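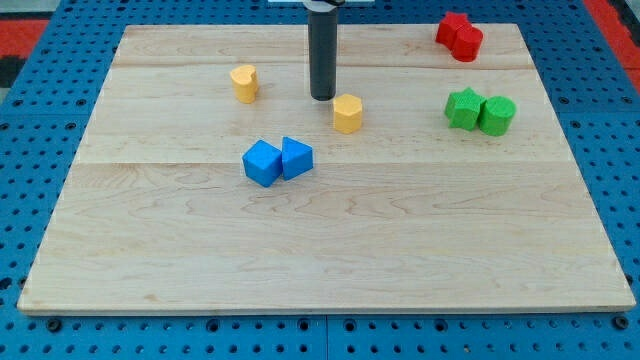 Ngaio Baxter reckons the maple is too lively for a sorting board and that the children will look at the swirls before they look at the blocks. I see her point and I'm keeping it anyway. What a lovely bit of wood! The figure runs in waves right across the joins, and I didn't expect the glue lines to come out so faint.

6/27/23 – Braltance board, second go.

Sanded the top again this morning, then took a little more off the front edge where the bevel felt sharp under my thumb. Much nicer now. It sits flat on the blue perforated top with no rocking at any corner, so the clamping order must have been right this time (middle first, then outwards, leave it 48 hours and don't fiddle).

Colours: the yellow is my favourite on this wood by a mile. I'd worried it would sink into the maple, both being warm, but the hexagon and the heart stand up beautifully against it. The blue is stronger still – the cube and the triangular prism pushed up together look like a tiny house and shed. Green goes well with both. Red too: the paint from the Nkosi tin, which had been sitting on the shelf since December.

The heart is a joy but a pain to make. Cutting the notch between the lobes took me 30 minutes with the small file, and I spoiled one by going too deep. Next time, drill the notch first and file down to it. Must write that on the jig.

Ngaio also wants the heart and hexagon cut to match in height, so a flat lid can rest across them when the set is packed away. Good idea, and they're close already. Will check with the square before I oil anything.

Oil: test on the offcut, one thin coat, wipe off after 11 minutes. The Pamano oil went a bit orange on the last board and I'd hate to lose this pale colour.

Ask Ngaio for the fine paper back.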